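Chapter 6
Scheduling a League Season

A league schedule assigns every pair of teams a date and a venue. The Istus Baseball League, used throughout this chapter, has 17 clubs and plays 1,348 games.

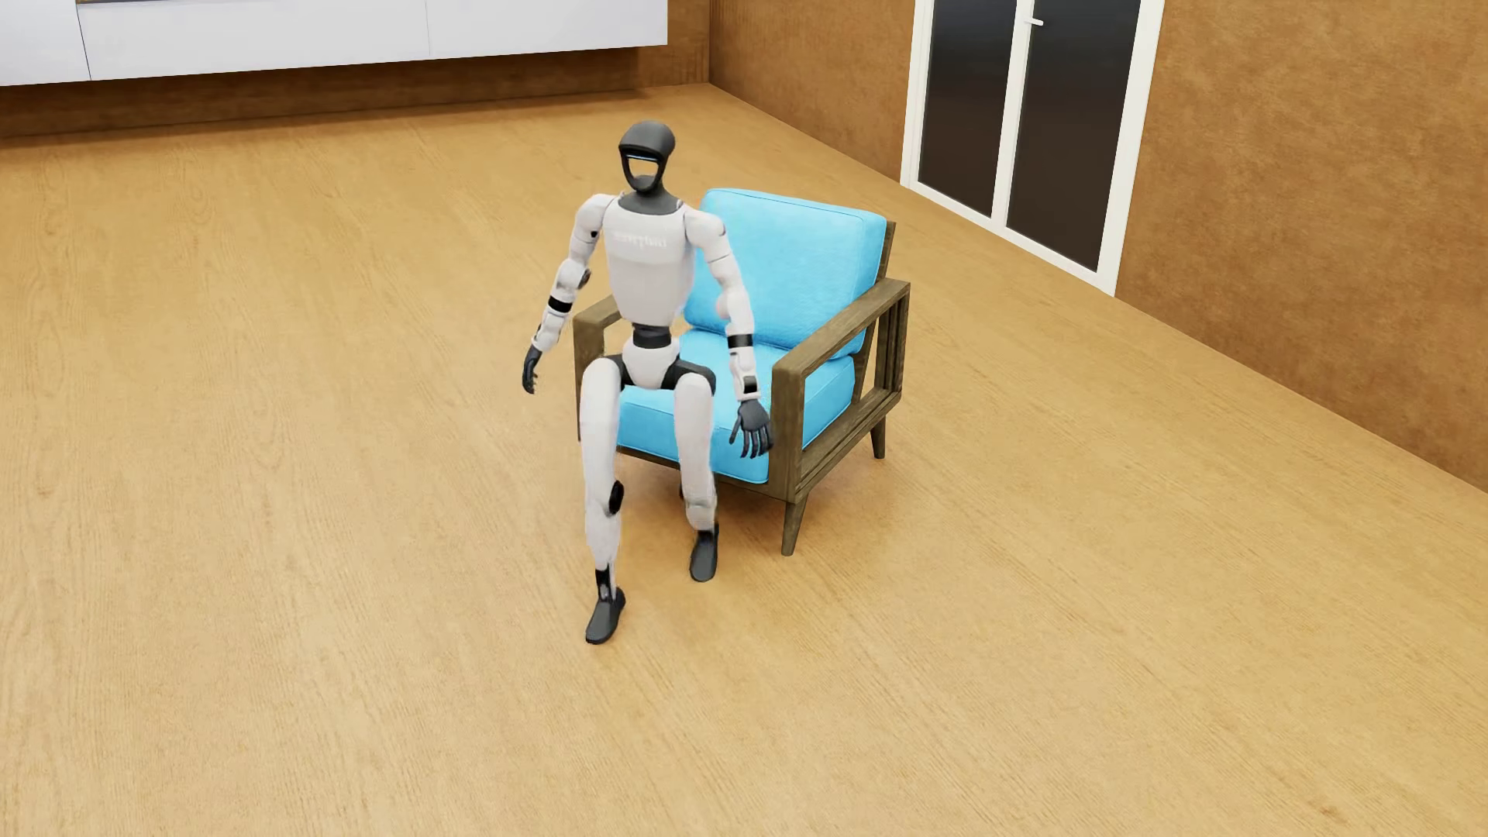

An odd number of clubs leaves at least one idle on any date. The idle date is called a bye. Byes are entered first, then series, then travel days.

Plirkton and Okeke share a ballpark, so their home dates may not overlap. Skoltusov has no home dates in June.

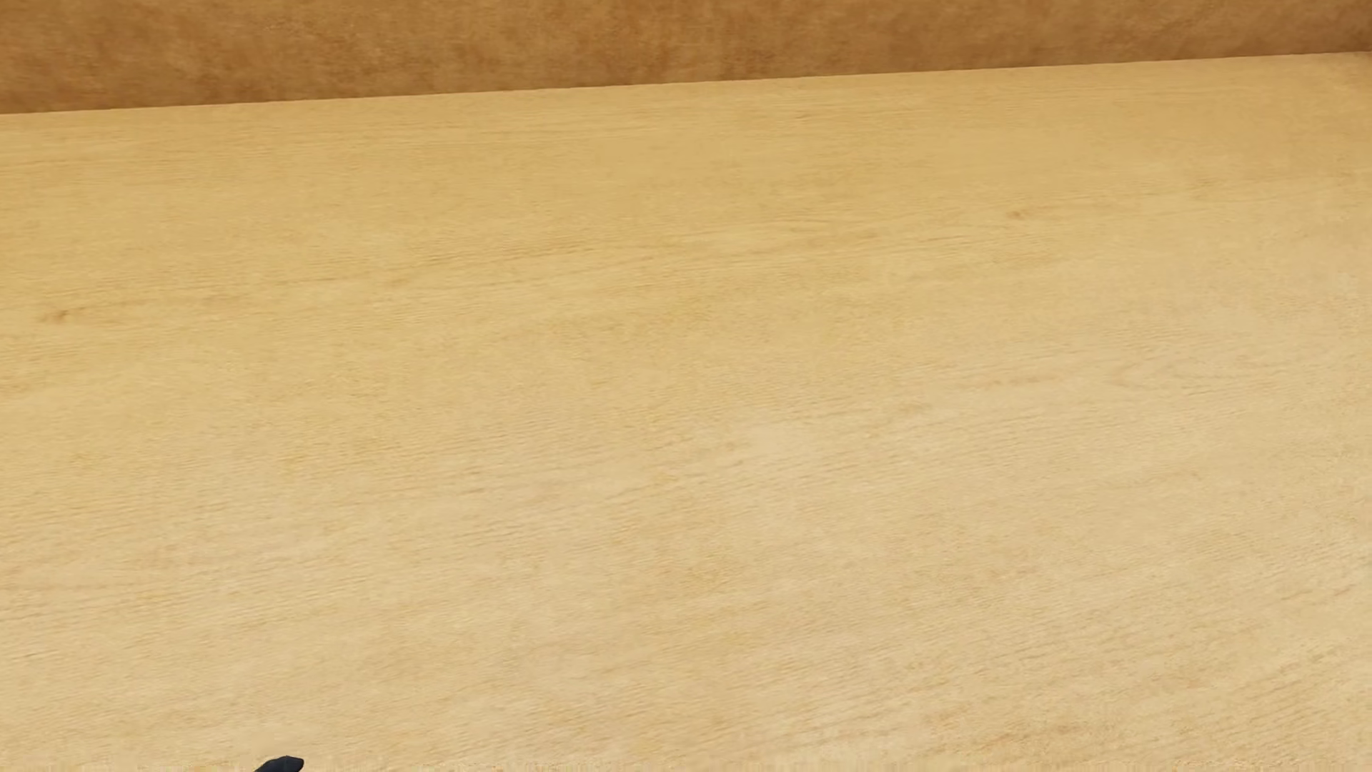
6.1 Home Stands and Road Trips

A home stand is an unbroken run of home games.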